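Reading time: 3 minutes
Last updated: March

4. Recording Your First Basket Task

You have the grippers charged, paired, and showing a green status line in Cloltix. Great! Now comes the fun part, where your own hands become the teacher. Everything the policy learns about reaching, closing, and letting go comes from the episodes you record in this section, so take your time with the first few and enjoy it.

4.1 Before you record

1. Set the basket on the table with its long side running left to right.
2. Plug in both gripper cables and lead them back past your wrists. Leave enough slack that you can reach the far rim without a tug.
3. Open and close each gripper fully, twice. The width readout should follow your fingers with no lag you can notice.
4. In Cloltix, choose New Task and type a plain sentence for the task name. "Take the insole out of the basket" is a good one. "Task 7b final" will drive you crazy by the time you have 465 episodes.

CAUTION: Keep cable loops off your fingers and away from the jaws. Stop the episode before you untangle anything.

4.2 Recording an episode

1. Hold both grippers over the table, jaws open, and press Start.
2. Bring one gripper in over the basket. Keep the other one low and out of the way, pointing toward the work.
3. Move at the speed you'd use to hand somebody a cup of coffee. Slow, stiff motion teaches slow, stiff motion.

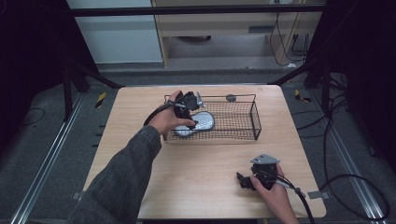
Figure 4-1. Left gripper over the basket, right gripper held to the side.

4. Close on the item, lift it clear of the rim, and set it down on the bare table.
5. Open the jaws all the way, back off a hand's width, and press Stop.

NOTE: Shiny, flat items are wonderful practice. They slide, they flash in the light, and you'll find yourself trying grips you never planned. Keep those tries! A fumble followed by a good recovery is worth saving -- tag it "recovery" and move on.

Csenge Szilágyi, who wrote the Cunbridge basket set, changes the item's angle before every episode. Her set has 1,101 episodes and we still learn something each time we scroll through it.

4.3 Checking the gripper view

Open the gripper camera preview between batches. With the jaws spread, you want both fingers showing in the lower corners and plenty of clear tabletop between them. It's fine if the basket only peeks in at the top when the gripper is pointed away from it.
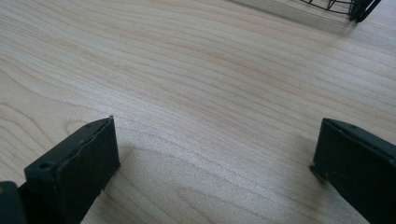
CAMERA VIEW: WHAT TO FIX

- One finger missing: reseat the camera mount and run Align again.
- Wood grain looks smeared all over: wipe the lens with a dry cloth.
- Bright patch on the table: a soft sheen is OK. If it hides the item, turn the nearest lamp toward the wall.
- Picture freezes: check the cable at the gripper end first.

4.4 How many is enough?

For one item and one basket, we got our first really satisfying policy at 364 episodes. Add a second item and plan on more. The Georgiou storage plan holds 2,000 episodes per task, so you have lots of room to play -- go ahead and try left-handed starts, odd angles, and a basket shoved to the far side of the table.

When the batch is done, press Upload and leave the grippers plugged in until the bar fills. Section 5 covers trimming and tags.

Contact Drevevico Support | © Drevevico | Back to top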